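Setting up a shared worktable: notes for the Friday talk
Eglė Rimkutė, Plernau makers' room

Slides are at the back of the deck in the same order as these notes. Wait for people to sit down. The side door sticks, so give them a minute.

Opening

Say who I am. I have looked after the shared tables at Plernau since February. Before that I did the same job at Plilley, in a smaller room with worse light.

The talk is on tables and what gets left on them. Sixty minutes including questions. If it runs short, go back to the part on edges, which people usually want to hear twice.

Ask for a show of hands: who shares a work surface with someone they did not choose? Leave time for the laugh, then move on.

Part 1. What we had

One long bench down the middle of the room. Solid, heavy, paid for by Sakalauskas when they closed their workshop and gave us the contents. It seated plenty of people and suited very few of them. Anyone doing fine work felt every bump from the other end. Anyone doing messy work spread out until they met someone else's elbow.

Read out the two notes from the old complaints book. Short one first.

"Please stop sawing while I am gluing."

"Whoever has my small scissors, I know you have them."

We kept the bench for one more winter and then sold it. It went for 300, and the buyer had to take it out in two pieces.

Part 2. What we bought

Separate tables, light tops, all the same height. Same height matters more than same size. We tried a mix at Plilley and ended up with a lip between tables that caught every sheet of paper.

The budget was 3,000 for the whole room. The tables took most of it. Lamps took 1,000. What was left went on hooks and felt pads for the feet.

Somebody will ask why light tops when they show every mark. Answer: a mark you can see gets wiped. On the old bench you could lose a screw for a week.

Part 3. Pushing together, pulling apart

Default position is two tables pushed together along the long side. This gives a near table for hands and a far table for things. People understand it without a sign. We did have a sign, and it fell down, and no one put it back up.

When a group needs more space, they add a table at the end. When someone needs quiet, they pull one away and put a partition beside it. The partitions came from an office clearance. They are not good at stopping noise but they do tell other people to walk around.

Points to make slowly:

The join between the tables must be tight. Push, then run a finger along it.

Keep liquids off the join.

Move tables with two people. The floor has the scratches to show why.

Part 4. The far table

This is the part I care about most, so do not rush it.

Things gather at the back of a table. You can fight it or you can plan for it. At Plilley I fought it, with trays and labels. The trays filled up with other trays. Here I let a cluster form, and the rule covers only how wide it may get: it stays in the middle, and the ends stay clear.

Cups are fine for holding small parts. Use metal ones or plastic ones, no glass. Do not balance anything on a rim. Say this even though they will all nod and go on doing it.

Small flat metal bits go in a cup or in a box. On a bare top they are easy to miss, and they end up in someone's sleeve or in the vacuum cleaner.

Tape: one roll per table. We used to buy the Dronosum multipack and every roll was open at once. Now the spare rolls live in the cupboard and you swap an empty core for a full roll.

Part 5. Closing up

The end-of-day check is short. Cups emptied, foam back on the shelf, laptops home with their owners, tops wiped from the wall toward you. The last person out does it, and signs the card by the light switch.

It gets skipped on Fridays. I have no fix for that yet — suggestions welcome in the questions.

Questions

Leave the last slide up while people talk.

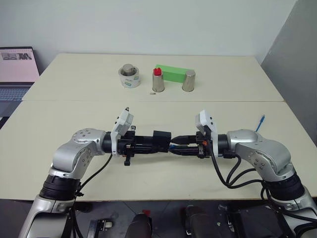 My rule for the far table is easiest to explain with ordinary objects, so take questions on it first. Someone will want to know what counts as one item. I say a thing sitting inside another thing counts as one, like the metal weight in the middle of the tape roll. The red piece up on the rim of the steel cup is what I meant in Part 4, so point to it if the subject comes up again. The green foam block is easy to spot from the back row and good for asking where people would put it at closing time. After that, take questions on cost and on where to find secondhand partitions, then hand back the microphone and stack the chairs along the window side.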